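Small Repairs in a Shared Student House
Project report, Home and Living course
Bit-na So and Jae-in Chae
August 2018

1. Why we chose this subject

In February we moved to Letska House in Ornirton, where 11 students share one kitchen and two bathrooms. Many things in the house were a little broken, for example a drawer that did not close and a window with a draft. The students usually waited for the landlord, and the waiting was long. We wanted to know which repairs the students can do by themselves, and how much money it costs.

2. Method

First we asked every student to write down the problems in their own room. Then we made one list for the whole house and asked the landlord which repairs were allowed. He said no to electricity and to water pipes, so we removed these from the list. For the rest we worked on Saturdays during 4 months. Our budget was 200 dollars.
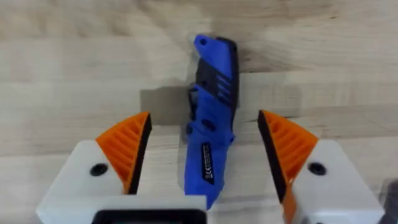
The window draft took the most time. The old foam strip was hard and it came off in small pieces, and the glue stayed on the frame. We cleaned it with warm water and soap and waited one night before we put the new strip. In the first room we cut the strip too short, so we had to do it again.

3. Results

We finished six repairs. Three windows have new strips, two drawers close well, and the shoe shelf in the hall does not lean anymore. The bathroom door is still difficult to close when the weather is humid. We spent around half of the budget, mostly on the strips and on wood glue.

4. What we would change

We should have measured all the windows before shopping, because they do not have the same size. Also, our first list had no order, and we began with easy things. Next time we will ask the students which problem bothers them the most. The bathroom door is now on the landlord's list for the fall.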